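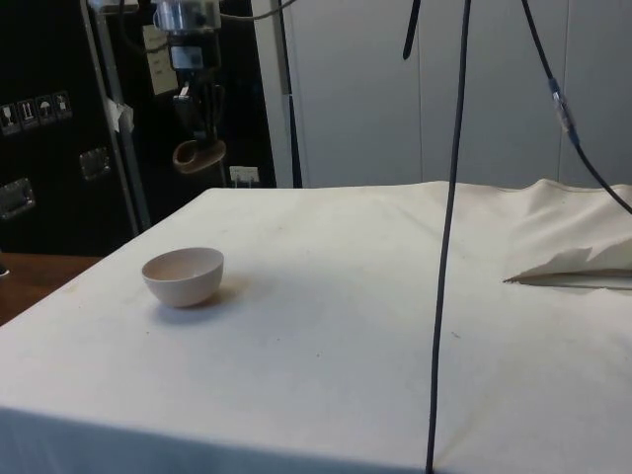
Most glaze faults that reach a customer were present when the kiln door was opened. They were simply too small, or too slow, to be seen. Crazing is the usual case. A piece comes out with an unbroken surface, passes inspection, is packed and sold, and months later carries a net of fine lines across the inside. The forms involved are ordinary ones, and a small bowl in a pale pinkish white, deep for its width and tapering to a narrow base, is as good a shape as any for explaining the mechanics. The glaze on such a form is a thin layer of glass bonded to a thicker wall of ceramic. Both shrink as they cool. If the glass tries to shrink more than the wall beneath it, the glass ends up in tension, and glass is weak in tension.

The property that governs this is thermal expansion, usually given as a coefficient for a stated temperature range. A glaze with a higher coefficient than the body will contract more on cooling and tend to craze. A glaze with a much lower coefficient will be squeezed by the body and may flake at rims and handle edges, a fault known as shivering. The target lies between the two, with the glaze under light compression. A lightly compressed glaze also makes the ware stronger, since a crack must overcome the compression before it can open.

The Indness pottery, which makes plain tableware in a converted feed store outside Drestley, changed its clay supplier three years ago and has kept detailed firing records ever since. The new body was whiter, threw well and cost less to ship. It also contained less free silica than the old one. The studio's standard white liner glaze, which had fitted the old body for over a decade, began to craze. Some pieces showed lines on the first morning. Others held for a full season in the showroom.

Silica matters here for two reasons. Quartz grains in the body pass through an inversion at 573 degrees Celsius, with a sudden change in volume. Cristobalite, a different crystal form that can develop in some bodies during long high firings, has a similar inversion near 226 degrees. In both cases the body shrinks abruptly on the way down, after the glaze has already gone rigid, and this puts the glaze in compression. A body with less crystalline silica gives less of that squeeze. The glaze recipe had not changed at all, but the fit had.

Delayed crazing has a second cause, and it is often confused with the first. A porous body takes up moisture from washing, from food and from the air. As it does, it swells by a very small amount. The swelling stretches the glaze and uses up whatever compression was there at the start. Earthenware is the most exposed to this, but stoneware fired short of maturity behaves the same way. The cure is different in each case. Poor fit calls for a change in the glaze or the body. Moisture expansion calls for a tighter body, which in practice means a hotter or longer firing, or a clay that matures at the temperature already in use.

Telling them apart requires an absorption test. The method used at Indness is the common one. Unglazed test bars are fired with the regular load, dried, weighed, boiled in water, left to soak, wiped and weighed again. The gain in weight, divided by the dry weight, gives absorption as a percentage. The new body came in under 2 percent, acceptable for stoneware tableware. Moisture was therefore a minor factor, and attention went to the glaze.

Lowering the expansion of a glaze is a matter of exchanging high-expansion oxides for low-expansion ones. Sodium and potassium are the highest of the common oxides. Magnesium, boron and silica are low. The simplest correction is to add silica, often with some alumina to keep the melt from becoming too runny or too glossy. The limit is the melt itself. Past a certain point the glaze no longer matures at the working temperature, and the surface turns dry or milky. When silica alone is not enough, part of the sodium feldspar can be replaced with a frit containing boron, or a little talc can be brought in for its magnesium.

Tandcombe, a supplier of test tiles and small kilns, publishes a line blend sheet that suits this kind of work. One end of the line is the original glaze. The other is the same glaze with the full correction added. The steps between are mixed by volume from the two wet batches, which avoids weighing every recipe separately. Indness ran 16 steps over two firings and glazed small cups as well as tiles. Flat tiles are poor at showing crazing because the glaze is usually thinner on them than it is in the bottom of a closed form, where it pools.

Thickness deserves more attention than it gets. A thick glaze crazes sooner than a thin one of the same recipe. Dipping time, slurry density and the absorbency of the bisque all affect the result. The studio now measures specific gravity before each glazing session and bisque fires to the same cone every time. Neither step changes the fit, but both narrow the spread between pieces.

For stress testing, a simple thermal cycle is used. Cups are chilled in ice water, moved into boiling water, and returned to the ice. After 30 cycles they are dried, inked on the inside with a washable black and wiped. Any line that holds ink is a failure. Of the blends tried, the middle steps passed and remained glossy. The glaze chosen sits slightly to the high-silica side of the first passing step, as a margin against variation in raw materials.

Cooling rate was also examined. The Pascu kiln, a front-loading electric model that handles most of the studio's output, had been opened early to meet delivery dates. Early opening will expose a poor fit, but slow cooling will not repair one. It only postpones the evidence. The studio now waits 24 hours before cracking the door, mainly to protect large platters from dunting, and treats the result as a separate matter from crazing.

A crazed piece is still usable in many settings. On decorative ware the effect is sometimes wanted, and is stained with ink or tea to bring it out – the fault and the finish are the same structure. On functional ware it has two costs. The lines trap residue if the body beneath is porous, and the piece is measurably weaker than an uncrazed one. The old liner glaze remains at Indness in a single bucket, kept for use on the last of the original clay.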